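The footpath between Westhorpe and Skellberg will close for resurfacing from the start of February. The work covers 900 metres, from the allotment gate to the stile below Skellberg Farm, and should be finished by the end of the month.

Walkers can use the signed diversion along Chaudhary Lane, which adds 300 metres to the route. The lane has no pavement past the old chapel and is unlit after dark. Cyclists are asked to dismount there.

Drainage on the lower stretch has been poor for several winters. The council received 493 comments during the consultation, most of them about standing water near the stile. New pipes will be laid before the stone goes down.

"The top end was never the problem," said Rajkumari Sengar, who is managing the work. "We're starting at the bottom and working up."

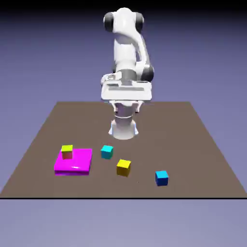
**Westhorpe Council, Rights of Way Team**

Maps of the diversion are available at Westhorpe library. The office is open until 4.30 pm.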